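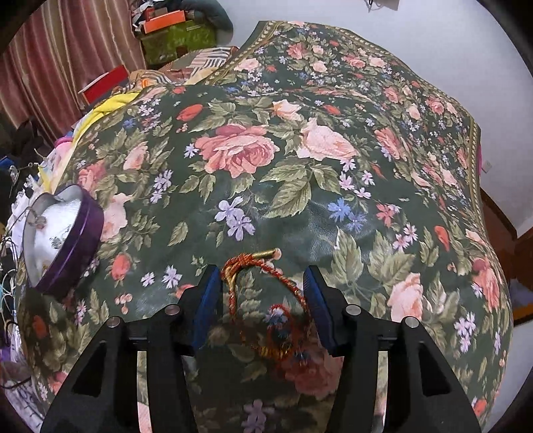 Pinza abierta sobre el cordón rojo y dorado.

Incidencia: cierre incompleto de la pinza manual con objetos trenzados
Proyecto: Hornusari
Abierta por: Unnur Fogh
Asignada a: Zlatko Janevski
Estado: en observación

Síntoma
Al cerrar sobre el cordón, los dedos se detienen antes de hacer contacto y el registro marca «agarre válido». El cordón se queda en la colcha. Reproducido en 9 intentos. Con objetos rígidos no ocurre.

Comprobaciones
Pasadores de los dedos: sin holgura. Almohadillas azules: bien pegadas, sin giro. Batería sustituida, mismo resultado. Con la pinza al aire, el cierre llega a cero.

Z. Janevski, 10:40
El umbral de contacto estaba en 400. Las hebras sueltas se meten entre el dedo y la guía y suben la corriente lo suficiente para cortar el cierre. Lo paso a 500 y repito.

U. Fogh, 12:15
Con 500 cierra sobre la parte trenzada. Si se entra por la maraña de hebras, sigue fallando: 2 falsos positivos esta mañana. Adjunto registros.

Z. Janevski, 12:50
No subir más el umbral, el motor se calienta. Mientras tanto, entrar por el extremo de la punta dorada y revisar a mano los episodios marcados como válidos.

Pendiente
Vidmar debe confirmar si la guía admite una tapa lateral. Los episodios de mayo con cordones quedan excluidos hasta la revisión de Vesela Ivanov.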